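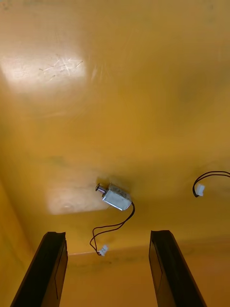
Mireille Nimri

Célula de manipulación Jekotis

La célula Jekotis es un puesto robotizado de recogida y presentación de solenoides pequeños con cable, instalado en la planta de Quintanilla. Consta de un brazo articulado, una pinza eléctrica de dos dedos paralelos, una cámara de muñeca y una superficie de trabajo amarilla sobre la que se depositan las piezas sin utillaje de posicionado. Entró en servicio en agosto de 2019, en sustitución de un alimentador vibratorio que enredaba los cables.

Pieza manipulada

El solenoide tiene un cuerpo metálico en forma de caja, un émbolo que asoma por un extremo y dos conductores negros que salen por el opuesto y terminan en un conector blanco. El robot lo toma siempre por el cuerpo. El contacto de los dedos con el émbolo o con el muelle se considera fallo de agarre, aunque la pieza llegue a su destino. El cable queda libre durante el traslado, de modo que la trayectoria de salida incluye un tramo vertical de 300 mm antes de cualquier giro de la muñeca.

Puesta a punto

El procedimiento vigente fue redactado por Siham Aoun y se aplica tras cada cambio de dedos, de cámara o de superficie. Comienza con el robot en modo manual y velocidad reducida. Se comprueba primero el paralelismo de los dedos, cerrándolos sobre una galga plana, y se corrige con los tornillos del portadedos. Después se registra el cero de la pinza, con los dedos en contacto y sin fuerza aplicada.

La calibración entre cámara y muñeca se hace con un patrón de puntos colocado en la zona de recogida. El brazo recorre una serie de posturas programadas y el controlador calcula la transformación. Las puntas de los dedos deben quedar dentro del campo visual con la pinza abierta: el programa las utiliza como referencia y detiene el ciclo si su posición en la imagen se desplaza. Un desplazamiento repetido suele indicar que el soporte de la cámara se ha aflojado — los dos tornillos inferiores son los que ceden antes.

La fuerza de cierre se ajusta al 70 % del valor máximo de la pinza. Con un valor inferior el cuerpo del solenoide gira entre los dedos cuando el cable tira de él; con uno superior quedan marcas en la carcasa.

Iluminación

El acabado brillante de la superficie produce reflejos que saturan parte de la imagen. El tono amarillo se eligió por su contraste con los conductores negros, pero ofrece menos separación respecto al metal claro y al conector, y un reflejo situado sobre cualquiera de ellos puede borrar su contorno. La exposición se fija manualmente. La función automática permanece desactivada, ya que los dedos oscuros modifican la medición al abrirse. En octubre del mismo año Beathag Ogilvie añadió al programa una máscara que excluye de la búsqueda las zonas saturadas; las piezas que caen en ellas se localizan desde una segunda postura de observación.

Mantenimiento

Cada 4000 ciclos se limpian los dedos y la lente con un paño sin pelusa y se revisa la cara interior de los dedos en busca de desgaste. La superficie de trabajo se limpia en la misma parada. Las rayas finas no obligan a sustituirla mientras el detector no las confunda con conductores, lo que se verifica ejecutando el programa de búsqueda sin piezas. Si el resultado no es nulo, se pule o se cambia la superficie y se repite la calibración completa.

La avería más frecuente es el código 251, asociado a una apertura incompleta de la pinza. Antes de desmontar el accionamiento conviene examinar el cable de muñeca, cuya funda roza con el codo del brazo en las posturas bajas. El recambio se suministra desde el almacén de Morstead ya conectorizado.

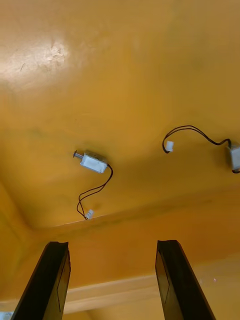
¿Hay que repetir la calibración de la cámara si solo se sustituye un dedo de la pinza?

Basta con registrar de nuevo el cero de la pinza y la referencia visual de las puntas, siempre que el soporte de la cámara no se haya tocado. Si al terminar la referencia queda fuera de tolerancia, se repite el procedimiento desde la comprobación del paralelismo.

Variantes

En Poltstead funciona una versión con dedos más estrechos, destinada a tomar el conector en lugar del cuerpo. Comparte controlador y programa de visión con la de Quintanilla, pero no las tablas de fuerza, que deben cargarse por separado.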